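Hutmont Reuse Depot switches to metal sorting bins

PLOKSIDE, June 19, 2024 — For immediate release
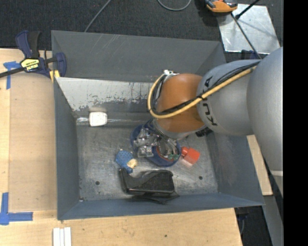 Loose items on the floor of a gray metal bin at the Hutmont depot.

Trustunon, which runs the Hutmont reuse depot in Plokside, is done with cardboard. Mixed small household items now go into open-top metal bins with sloping sides. Stuff slides to the middle, easier to reach, easier to wipe out at closing.

The bins come from Boiko, a local metal shop. First 2 went on the floor in December as a trial. There are 8 now, one per sorting station, and the last of the old boxes has gone to recycling.

"Cardboard sagged, it tore, it soaked up whatever leaked," the depot said in a statement. "Small things got lost under the flaps. A bin with a bare floor and you see what you have."

Scratches are expected. Boiko left the inside unpainted so theres no coating to chip off into donated goods.

What changes for donors — not much. Bring small items loose, no bags please. Batteries out first. Glass still goes to the side counter, and so do knives and anything sharp. Bulky furniture by appointment only, same as before.

Sorted items move to the shelves within 6 days. Anything that can't be resold gets stripped for parts or sent on as scrap.

The depot is at 338 Boiko Road, Plokside, next door to the metal shop. Drop-off hours are unchanged and posted at the gate. Press visits can be aranged through the Trustunon front desk.

— ends —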